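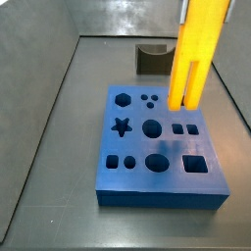

A blue shape-sorting block, one of the oldest ideas in the toy cupboard.

The toy library that travels by boat

When the ferry from Talska comes in at Jodby, the first things carried off are usually the bread and the post. Once a month, from October until the end of April, there are also grey crates with toys. Parents wait for them on the quay with sledges and wheelbarrows, and the smaller children wait with less patience.

Jodby has 1,136 inhabitants in winter and no toy shop. The last one closed when I was still at school, and the building is now a place where you can have your outboard motor repaired. For many years families ordered from catalogues, or they passed the same puzzles from house to house until the pieces with the sky were missing.

The toy library began in Talska, on the mainland side, in two rooms over the old customs office. In the beginning it had 80 toys, nearly all of them given by families whose children had grown. Today the collection is 2,000 pieces, and a third of it is always somewhere on the islands. A household pays a small fee for the season and may keep four things at one time. Dolls' houses count as two.

I spent a morning in the sorting room in November, when the crates had just come back. Everything is washed in the sink by the window, and then each toy is compared with its card. The card says what must be in the bag: six cups, one lid, eleven animals. If a part is missing the family gets a telephone call, and very often the part is found the same evening, under a sofa or in a boot. There is no fine. In the early years there was one, but it made people keep a damaged toy at home from shame, so it was removed.

Which toys are borrowed most? I expected the big and noisy ones. The marble run from Moynihan does have a waiting list, and so has the wooden crane. But the cards show that the simple things for the youngest go out again and again: stacking rings, sorting blocks, carts to push. A child of fourteen months needs such a toy for a very short period. In spring he tries every shape in every hole, and by summer he has gone over to saucepans. To buy it new for those few weeks feels wasteful to many parents here, and island houses do not have large cupboards.

The crates go by the Daltik line, which takes them free of charge when there is room on the car deck. In January there is sometimes ice, and then the boat does not go for a week or longer. The families keep their toys until it runs again, and the date on the card is crossed out by hand. One winter the same farm set stayed at Jodby for so long that it got a new stable, made from a cigar box. It is now written on the card with the other parts.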